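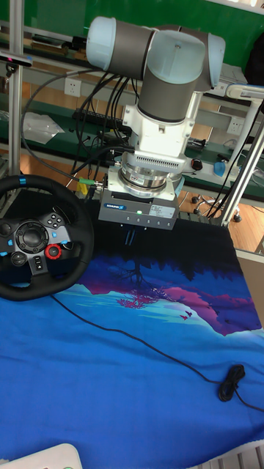
Grondley sim racing club starts lending of steering wheels

People in Grondley who want to try racing on a computer, but do not own the equipment, can from this month borrow a steering wheel from the local sim racing club. The lending began on Sun 13 July at the club's room in Forsyth Street, and the first wheels went home with new members the same afternoon.

The club has until now met only for its own races. Members bring their wheels under the arm, fix them to the rigs in the room and take them home again at the end of the evening. For a beginner this was difficult, as a good wheel with buttons and dials costs much more than a game. The one which most members here use, the Karkero, was sold for £1,099 in the shop in Fetcombe last winter, and for that price you do not yet have pedals or a seat.

"We had young people who came to watch for two or three evenings and then they stopped," said Fraser Innes, who has organised the races for the club from its beginning. "I asked one of them why, and he told me that he liked it very much but that his family could not buy such a thing only to see if he is good at it. So I thought, we have several wheels in the cupboard which are not used in the week."

The rules for borrowing are simple. A member pays a deposit of £50 and takes one wheel for a maximum of two weeks. If no other person has asked for it, the loan can be made longer one time. The deposit is given back when the wheel comes home complete with its cable and bag. Members under sixteen must come with a parent or another adult to sign the paper.

Each wheel is looked at before it is lent and again when it returns. The rim is wiped with a cloth that is a little damp, the small buttons are all pressed one after another, and the rotary dials are turned in both directions to feel if every click is there. According to Mr Innes the dials are the part which suffers first. In a race they are used to change the brake balance or the traction setting, often in a hurry and with gloves, and dust and crumbs go into the ridges. He asks borrowers not to eat while driving.

He also gives every new borrower a short lesson. Many beginners, he explained, look down at their hands to find the right button and then they are already in the gravel. The small stripe at the top of a rim helps them to see with the corner of the eye when the wheel is straight. For the buttons there is only practice. In the first week he advises to learn only two of them, the one for the radio and the one for the pit limiter, and to leave all the others at the setting in which they were received.

The club has put a sheet of paper in each bag with a drawing of the buttons and what they do. The first version of this sheet was too long, and some of the names on it did not agree with the names in the game. It has been made again in larger letters. A version for left-handed drivers was also asked for, but it was found that the button positions are the same for everybody and only the notes at the side had to be moved.

Not all members were in favour at the start. Some were afraid that wheels would be missing on race evenings, and for this reason nothing is lent in the last week of a month, when the club's longer race takes place. That race has 44 laps and is driven by teams of two, who change seats in the middle. In the June race a team lost its place because one driver had turned the dial by mistake while getting out of the seat, and since then the drivers must call the setting aloud at the change.

People who do not want to borrow can come and try in the room. On Sunday afternoons one rig is kept free for visitors, who drive for fifteen minutes and then give the seat to the next person. It costs nothing and no booking is needed, but comfortable shoes with a thin sole are recommended, as the pedals are hard to feel with thick ones.

There will be no meetings in the first half of August, when the floor of the room is to be painted. Wheels which are borrowed before that time can be kept until the club opens again, without any extra payment. An evening race against drivers from Fetcombe is planned for later in the same month, and borrowers may take part if they have finished three practice races before it. Names can be written on the list inside the door in Forsyth Street.

The club would also be glad to receive older wheels which are no longer used at home, also if a button is broken. Cables and table clamps are especially welcome.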